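How to set up a shirt-folding test for a two-armed robot (and what to expect)

Posted by Rhona Dunbar, Sep 23, 2018

Quick write-up as I keep getting asked. If you want to know whether a machine can do your laundry yet, the short answer is no. The longer answer is you can get it to fold a T-shirt on a good day, and you'll learn a lot finding out how bad the bad days are.

Assumes you already have two arms that move and a way of driving them. If not, start with the Duklow setup notes and come back.

What you need

Two arms, both reaching the middle of the table with a bit to spare
A table that doesn't wobble
Shirts. Cotton, short sleeve, adult sizes. Cheap ones fine
A stopwatch and a notebook
Somebody to write things down while you watch the arms

Step 1. Table

Height first. Elbows want to be clear of the table edge when the grippers are touching the top. Get this wrong and you'll find out halfway through a fold, with a bang.

Clear everything off it. Mugs, screwdrivers, the lot. Lock the legs if they lock. Then push down on each corner by hand and see if it moves.

Light matters more than people think. Big windows are lovely for you and awful for the cameras, you get glare off the tabletop and the cloth goes flat and dark. Blinds down, or film on the glass, and do your runs at the same time of day if you can.

Step 2. Shirt

Use a bright plain colour that stands out from the table. A dark shirt on a dark table is asking for trouble. Save that for when everything else works.

A print on the chest is handy, it tells you which way round the shirt is. But ink makes the cloth stiffer there, so it folds differently. Note down print or no print. We didn't for the first lot and had to throw the numbers away.

Wash new shirts once before you start. Straight out of the packet they hold the shop creases and it looks like your robot is a genius.

Step 3. Choose what goes on the end of each arm

Plain two-finger gripper is best for pinching an edge. Narrow tips get under a hem, fat ones just push it along. A hand with more joints is good for smoothing and holding down, less good for pinching, and takes longer to set up. Mixing them is fine – one to hold, one to work. Just tell your software which is which. Anahera Tuhiwai spent a whole afternoon on a mirrored arm that was only a swapped label.

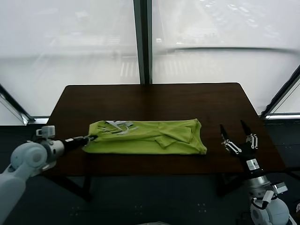

Step 4. Do the fold by hand first

Your hands, but only two fingers on each. Really do this. Count how many times you let go and grab again. I got 7 the first time and I've been folding shirts all my life.

Then write it out as moves:

Smooth flat
Left side in, sleeve back
Right side in, sleeve back
Bottom hem up to the collar
Smooth again, square the ends

Don't be clever with the order. One fold, check, next fold. If you run them together you can't tell which one went wrong.

Step 5. Grip

Start light. Close until the fabric stops slipping and then a touch more. Too hard and you drag the whole shirt along with you, too soft and the sleeve drops out on the way over.

The classic failure is grabbing two layers when you wanted one. Lift a little way, pause, look, carry on. The pause costs you a few seconds and saves the run.

Also, move the holding arm LAST. If it lets go early the shirt springs back and you start again.

Step 6. Score it

Decide what counts before you run anything. We use:

Pass – rectangle, both sleeves inside, no corner sticking out past the edge
Part – recognisably folded, you'd redo it before putting it in a drawer
Fail – anything else, including hitting stop

Do at least 13 runs with the same shirt before changing anything. Tempting to tweak after every bad one. Don't.

Our numbers

Between February and now we did 397 runs on the Ladinari arms. The ones that start from a shirt already laid flat go well enough that I've stopped writing to Anahera every time one passes. From a crumpled heap, different story. We got 6 clean passes from a heap in the entire time. Finding the collar is the hard bit, and a person does it without looking.

Speed is nothing to boast about. I can do the whole basket and put the kettle on before the arms finish one.

So is it any use?

At home, no. You'd have to lay the shirt out for it, by which point you may aswell fold it yourself.

In a workshop or a laundry, maybe, if every item is the same and something upstream feeds them in flat. The people at Fairweather tried it with tea towels and got further than we did, but a tea towel has no sleeves.

Common problems

Shirt creeps across the table – surface too slippy, put a thin mat down and redo your heights
Gripper closes on nothing – camera has been knocked, recalibrate
Fold comes out skewed – one arm arriving early, slow both down
Hand won't open fully – check the cable isnt trapped at the wrist
Works in the morning, not after lunch – light. See step 1

Trousers next, using the Drerkgate table as it's longer. Will add a section when there is something worth adding.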